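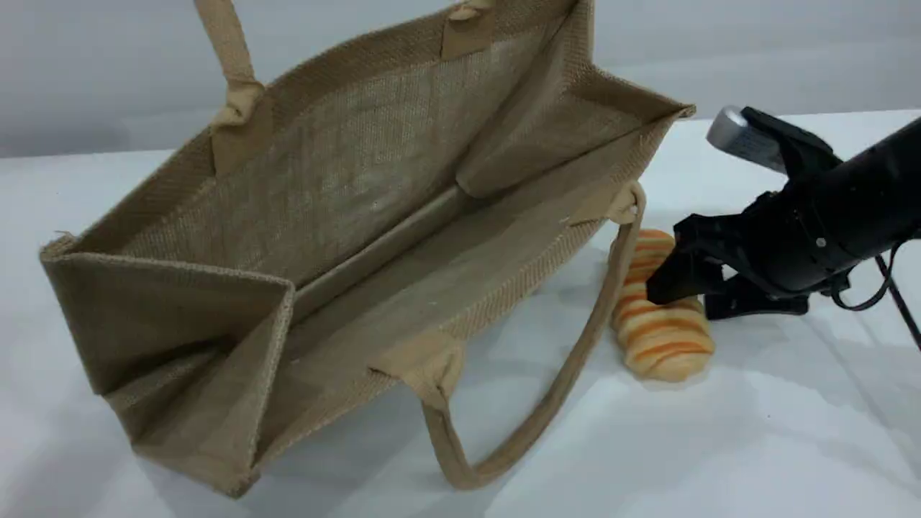
Slide 1. Open tote, droopy handle, striped item, gripper at the item.

Bags Are Mostly Handle: What We Changed in the Bumus Planner
Speaker notes, Bonbridge robotics software meetup, April 11, 2018

Print this page | E-mail this page

(Leave slide 1 up while people find seats. Don't start with the architecture diagram, it killed the room last time.)

Hi everybody, thanks for having me back. I work on the perception and planning side at Greretti, so if you came for motor control I'm the wrong person, but stick around, there are snacks after. Today is all software: what the system thinks it sees, what it decides to do about that, and the tooling we had to write before we could tell which of those two was to blame.

The job sounds easy. There's a table, there's a bag, there's a thing that should go in the bag. Bumus is our planner. It takes a segmented point cloud and a goal, and it gives back a short list of motions with scores attached. On boxes and bins it's been good to us for a while. Then in November we pointed it at bags and it fell on its face.

Slide 2: The bag model we started with

So here's my confession. Our first bag model was a box with one side missing – five planes and an opening. I wrote it, and I was pretty pleased with it! It fit in one header file. You gave it a depth cloud, it fit the planes, it called the biggest gap "the mouth," and off you went.

The trouble is that cloth doesn't hold still for your planes. Lay a tote down and the bottom folds under, the gusset makes a little triangle of its own, and the handle goes wherever it likes. The fitter would grab that triangle and call it a wall. Sometimes it'd find a mouth at the base of the bag, with a very high confidence score. (Pause here, people usually laugh.)
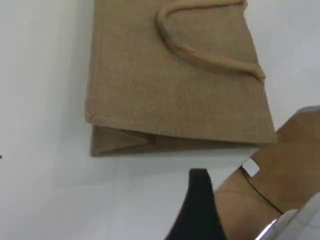

One of our planning folks put it in a code review: if the fitter is that sure about a folded flap, then the score isn't telling us anything and we should stop sorting by it. I was annoyed for a day and then I took the score out. That comment is still pinned in the repo.

What we do now is two stages. Stage one answers a dumb question: is there a reachable opening at all, yes, no, or don't know? Stage two only runs on a yes. "Don't know" is a real return value with its own branch, and it asks for another view of the bag. I can't tell you how much cleaner the planner code got once it was allowed to say that.

Slide 3: Handles

Okay, handles. This is the part I care about most, so if I'm running long, cut slide 5 and keep this one.

A handle is attached to the bag, so the segmenter wants to merge it with the bag. But for planning it's a different animal. If it's lying across a panel, the planner sees a bump and makes a clearance margin for a bump. If it's hanging over the rim, it's a loop you can put a finger through by accident, and a clearance margin around the bag's hull doesn't help you one bit.
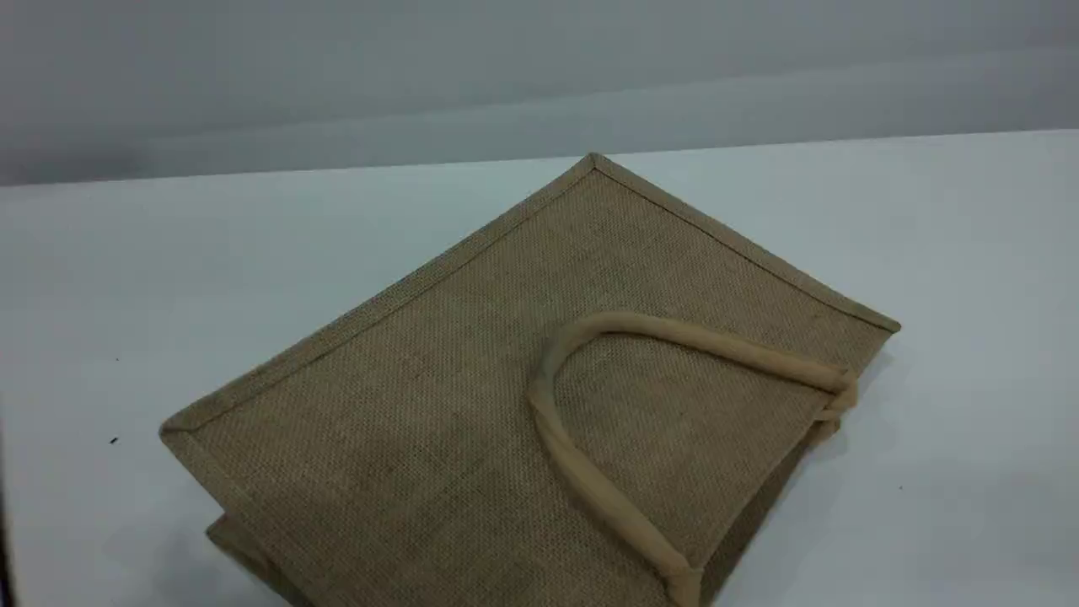
Slide 3b. Tote lying tilted, with the rope handle looped over the right half of the front panel.

We pulled handles out as their own class. The label tool we use in-house is called Man (short for "manual," yes, I know, it's a terrible name to search for in a terminal), and we added a polyline mode to it, so the person labeling clicks along the middle of the handle and sets a thickness. Way quicker than painting pixels. The planner gets the polyline directly and treats it as a chain of short capsules.

Two things came out of that. First, a collision check against capsules is cheap, so we could afford to check each finger separately and stop using one fat box for the whole gripper. Second, we could ask a new question: does this finger path go through the loop, or past it? That's a test on the path and the curve, closed off at the two attachment points. It's maybe a page of code. I'd put it up here but the formatting on these slides is awful, so grab me later.

Reminder to self: somebody always asks if we simulate the cloth. We don't, in the planner. We assume the bag stays put during the approach, and we look again before the next stage. It's a cheap assumption and it's wrong often enough that the second look is not optional.

Slide 4: Numbers

Replay numbers first, because they're the ones I trust. We keep every logged run, and there were 343 in the bag set when I made this slide. With the old model, the planner gave a path on nearly all of them, including plenty where it had no business giving one. With the new model it gives a path on 254 and says "don't know" or "no" on the rest. That looks worse on a chart! My manager thought it was worse too. But go through the ones it turned down and you mostly agree with it.

Timing: the opening check has a budget of 60 milliseconds and it fits. The planner samples 100 candidate approaches per request, which is a number I picked on a tired evening and have never found a good reason to change. If you have a principled way of picking it, please come talk to me.

Slide 5: Picking the order of things

(Skip if short on time.)

With the item still out on the table, the planner has a choice. Plan the pick first and worry about the bag after, or check the bag first and then plan a pick that leaves the wrist in a useful spot. We used to do the first, mostly out of habit. The grasp scorer loved anything long with a clear side, picked the prettiest angle, and then the insert stage got stuck with a wrist pose it couldn't unwind next to the bag.

Now the insert stage goes first, on paper. It hands back a range of wrist angles it could live with, and the grasp scorer only looks inside that range. If the range comes back empty, we say so in the log, in words, with the name of the constraint that emptied it. Please do this in your own planners. I've lost whole afternoons to a log that said "no solution."

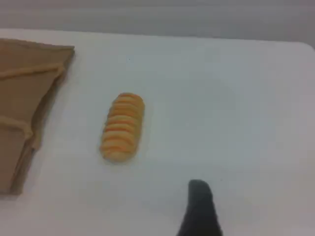
Slide 6: Tooling, quickly

The replay viewer is the thing I'd rebuild first if I lost everything. It shows the cloud, the labels, the handle capsules, and whichever candidates got thrown out, colored by reason. You scrub back and forth with the arrow keys. It started as a debugging script and now half the team has it open all day.

We also made the planner deterministic in replay – fixed seed, one thread, sorted inputs. It's slower and I don't care. Before that, I'd chase a bug, run it again, and get a different bug.

Still open: handles that cross each other, and what to do when the second look disagrees with the first. Right now we believe the newer one. I'd love to hear better ideas.

Questions, then snacks.

Related items
- Bumus: saying "don't know" in a planner API
- Polyline labels in Man, a short how-to
- Replay viewer keyboard shortcuts
- Bonbridge meetup: past talks and slides

Print | E-mail

Contact the Greretti software team | Copyright 2018 Greretti | Back to top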